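Clestport Reuse Room – progress report for August

Hi Aisling,

I promised you a proper update before the next payment goes out, so here goes! It's been a good month, if a messy one. When I wrote last we'd just been handed the Arnska donation and I was a bit worried about where on earth we'd put it all. Well, most of it is up off the floor now, and the room looks like a place you could find something in.

The biggest job was the plastic containers. Arnska sent us 100 of them (food boxes, storage tubs, a few things I still can't name) and they came with bodies and lids in separate sacks, all jumbled together. We decided to deal with the lids first and find each one a body before anything went on the shelves. It's slow going. Two lids can look the same until you try the rim, and then one sits down nicely and the other rocks like a boat.

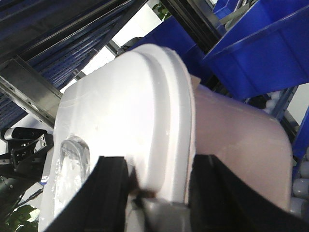
So far we've got 36 complete sets out of it, and I'm pleased with that. I've stopped being fussy about colors – if a white lid fits a pink tub, it's a set, and families picking up kitchen things have been perfectly happy with that. Small scuffs are fine too. Cracks aren't, and anything cracked goes in the recycling cage by the back door.

On the money side, we spent most of the equipment line on shelving from Tuominen, and I'm glad we went for the heavy stuff. The rows of holes mean we can move a shelf up or down when a batch of tall tubs comes in, and we've done that twice already. There's still one bay to put up. It's short 6 bolts (my fault, I signed for the delivery without checking the bag) and Tuominen are mailing them.

Pickups have been steady. We had around 30 households through the door this month, mostly sent over by the Civska housing office, and what they ask for is nearly always the same: pans, bedding and something with a lid.

Next month I want to finish the last bay, get through the leftover lids and start on the boxes of glassware, which I've been walking past with my eyes shut. I'd also like to talk to you about moving a little of the transport money over to labels and marker pens, if the rules allow it. Give me a call any morning after ten – I'm usually in the room by then and the kettle's on.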